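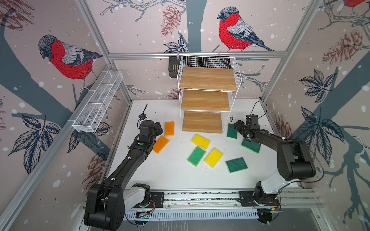 Quick writeup before I forget it all. Went over to the Hidel workshop open evening in August, got there late, parking was a pain. Shared space, 300 a month gets you a bench and a key. Smells like coffee and cut aluminum.

Main thing I wanted to see was Jakab, the two-arm build. Tetteh Quansah did the frame, Eun-ji Chae does the software. Both arms sit on one rail along the front. Job is kitchen sponges, orange, yellow and green, onto a white wire shelf with three wooden boards. Sounds easy. Isnt. Sponges squish.

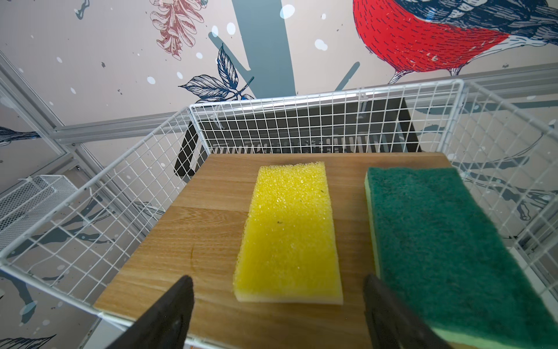 Eun-ji's big gripe is the top level. It has that basket rim, so the fingers have to come in over the wire and then down. She reworked that approach 5 times. Tetteh likes the basket and wont take it off. They've been arguing about it since spring.

Also the bullfinch wallpaper, love it. Want it for my hallway.

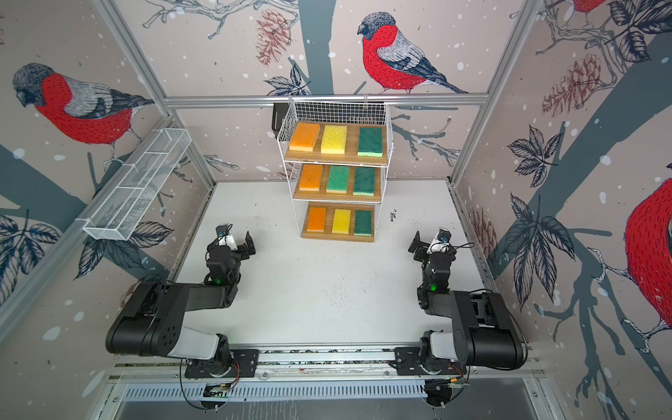

Can you do a build like this at home?
If you've got a solid table and a spare corner, sure. Tetteh started his in a bedroom and moved to the workshop when the noise got old. He'd budget 500 for framing and fasteners alone, arms are extra.
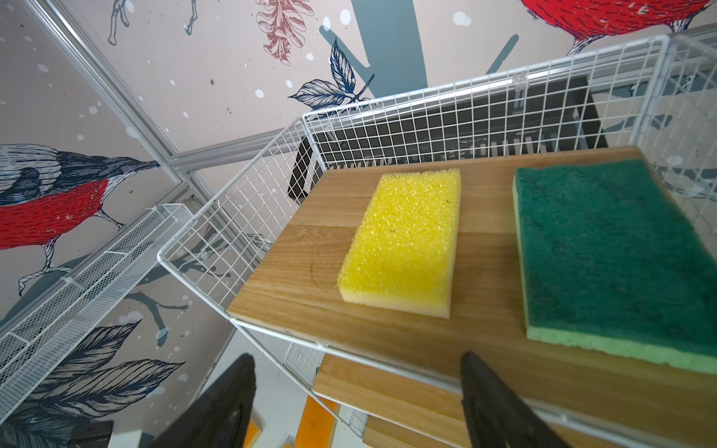

Stayed 3 hours, meant to stay one. Asked about wiring, got a long answer, wrote down half. Label both ends of every cable, was the part I underlined. Missed the Drondine table completly, they'd packed up by the time I got over there. Next open evening is after the summer break, bring cash for the snack box.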